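# Chapter 4: What a Survey Can't Tell You

Most people trust a percentage more than they should. A number looks finished. It hides who was asked, how they were asked, and how many of them hung up.

Take the town of Kitthorpe, where a report claimed that residents "strongly favor" a later school day. The claim rested on 27 returned forms. Fourteen said yes. Strip out the adverb and you have a coin toss.
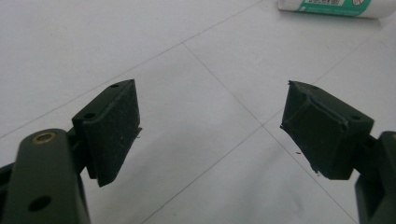 Small samples are the easy target, though, and a bigger pile of forms can mislead just as well. If only angry parents bother to write back, a thousand replies will give you a very exact picture of angry parents.

Wording does its own damage. "Should students get enough sleep?" and "Should buses run an hour later?" were treated in Kitthorpe as the same question.

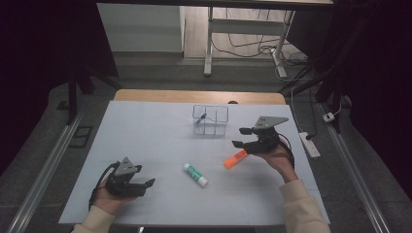 Hatice Ertürk objects that a weak survey still beats a guess, and that town boards have to decide something by October whether the data are good or bad. Perhaps. But a guess is at least known to be a guess, and the board quoted its figure for seven months.

We will return to her point in the section on margins of error, which many reports print and few readers can explain.
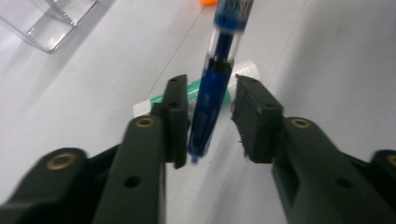
Before that, we need a plain word for the people a survey is supposed to speak for. Statisticians call them the population. In Kitthorpe the report never said who they were: parents, voters, or anyone with a mailbox.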